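Flesia 손목 카메라형 시연 수집 키트
모방학습용 조작 데이터 수집 장비 / 공급: Lodham

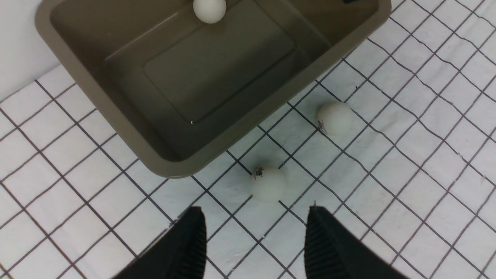

Flesia는 평행 그리퍼로 수행하는 집기·옮기기 작업의 시연을 기록하는 장비입니다. 손목부 카메라 영상, 관절 각도, 그리퍼 개폐량을 동일한 시간축에 저장하며, 조작자가 페달을 밟는 시점을 에피소드의 시작과 끝으로 처리합니다.

기본 과제 세트
탁구공을 용기에 담는 과제가 기본으로 제공됩니다. 흰색 바닥판에 격자가 인쇄되어 있어 공과 용기의 초기 위치를 에피소드마다 바꾸어 기록할 수 있습니다. 용기는 격자 바닥판 위에 고정하지 않고 사용합니다.

주요 사양
기록 주기: 30 Hz
손목부 추가 중량: 785 g (카메라, 브래킷, 케이블 포함)
내부 저장 용량: 2,000 에피소드
기본 과제 수: 14
그리퍼 핑거: 흑색, 파지면 요철 처리
저장 형식: 에피소드별 단일 파일, 메타데이터 분리 저장

데이터 검수
Skudodari 소프트웨어가 프레임 누락과 시간축 불일치를 자동으로 표시합니다. 파지 실패 구간은 삭제되지 않으며 별도 태그로 남습니다. 학습에 포함할지는 사용자가 내보내기 단계에서 지정합니다. 조명 조건은 메타데이터에 직접 입력해야 합니다.

설치 조건
바닥판은 수평면에 놓고, 전체 작업 영역에 확산광을 사용하십시오. 카메라 브래킷을 분리한 경우 손목-카메라 보정을 다시 수행해야 합니다. 보정 절차는 설명서 부록에 있습니다.

구성품
손목 카메라 모듈, 브래킷, 핑거 1조, 격자 바닥판, 용기, 탁구공, 페달, 전원 어댑터. 로봇 암은 포함되지 않습니다.

펌웨어 변경 사항은 1월 3일자 배포본부터 적용됩니다. 다관절 핸드용 브래킷은 5월 출고 예정입니다.
기술 문의: Theresia Mösli, Lodham 응용기술팀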